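Dorota Krajewska
June

3. Insulation color and sorting behavior in small repair shops

3.1 Setting

The observations in this section come from two repair shops, one in Vundislow and one in Rullthorpe. Both take in household appliances, strip the ones that cannot be repaired, and keep short lengths of hookup wire for later use. Neither shop buys new wire for low-voltage work unless the stock of recovered pieces runs out. Pieces shorter than 16 cm are discarded at both sites and were left out of the sample.

The Vundislow shop stores recovered wire by insulation color. The Rullthorpe shop stores it by conductor size and ignores color. Staff at each shop were asked to log every retrieval during the study period, giving the job, the piece taken, and whether the piece was later returned as unsuitable. The log sheet followed the Jakab format, with one line per retrieval and a free column for remarks. The combined log holds 153 usable entries.

3.2 Retrieval and return

Returns were more common in Vundislow. Most were put down to conductor size: a piece of the right color was taken, found too thin for the load, and put back. In Rullthorpe the usual remark concerned length. Color was mentioned there in only 2 entries, both for repairs where the customer had asked that the original wiring be matched.

Red was the color most often requested at both sites. It is widely used for the positive side of low-voltage DC circuits, and staff tended to reach for it first even when the job did not call for a particular color.

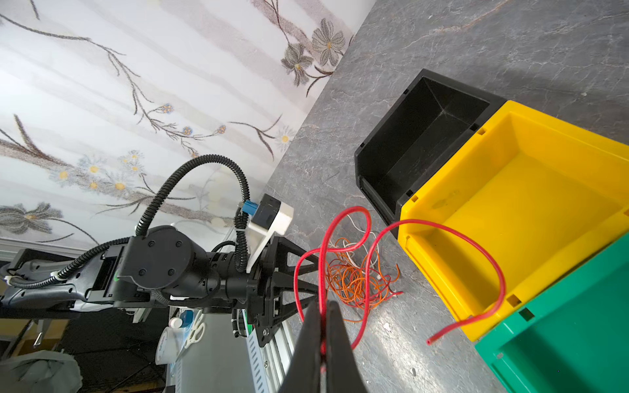 Figure 3. Red insulated wire and a yellow plastic bin.

Does sorting by color shorten the time needed to find a suitable piece? Only when the stock of each color is small; once a bin held more than 40 pieces, the Vundislow staff spent longer checking conductor size than they had saved by going straight to the color.

The threshold should be read with care. Bin counts were made at opening time and were not updated during the day, so a bin recorded as full may have been partly emptied before a given retrieval. The Zollis correction for changing stock was applied to the Vundislow entries and did not alter the direction of the result.

3.3 Mixed schemes

Late in the study the Vundislow shop began tying pieces of the same conductor size into bundles within each color. Entries made after this change were analyzed separately. Returns for wrong size fell, while returns for wrong length stayed at their earlier level. Tying the bundles took staff time that was not logged, and the net effect on labor cannot be estimated from the present data.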